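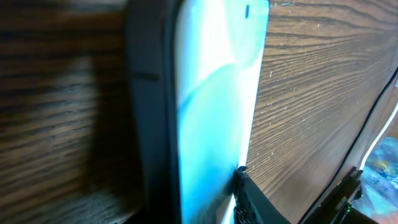 Nighat Dhanial wrote to ask whether a first arm has to cost as much as a used car, and whether it can live in a spare room without taking the whole place over. Those two come up more than anything else, so they go first.

Projects > Zarine Arm > FAQ

Zarine Arm: Frequently Asked Questions

What did the whole thing cost you?
My parts list comes to $467, and that's with motors bought one at a time over the winter (I'm not a patient shopper). I already owned the printer and the soldering iron, so add those if you don't. Yeison Puma built his at the Quinlan shared shop and spent less because the spools there are free to members. Lucky guy!

Does it need its own room?
Nope. Mine works on ordinary furniture with a wood top. You do want a firm edge to clamp the base to — a wobbly side table will make you hate the project by dinner.

Why the bumpy pads on the fingers?
Smooth plastic is miserable on anything slick. I tried tape, then bits of a bike tube, and finally a pad with little raised nubs all over it. Glossy screens and rubbery edges are still what I practice on most, and I still go slow with them.

Can I see what the wrist camera sees before I build one?
Sure, there's a still at the top of the page. Anything near the lens goes soft, so don't panic and start refocusing when one side of your view is a brown smear. I lost a whole evening in February to that.

What do I do about the cables?
Leave more slack than you think! Swing the arm through its full reach by hand with the power off, and watch where each wire goes. Then tie things down. I did it the other way around and pulled a connector clean out.

How many practice runs did you record?
2169 so far. The first 100 were awful and I threw them out.

Where are the files?
In the Lusthorpe folder, under "fingers" and "base." Print the fingers solid. If a screw hole comes out tight, run a drill bit through it by hand.

Last updated 17 March 2021

We use cookies to remember your settings. Accept | Manage preferences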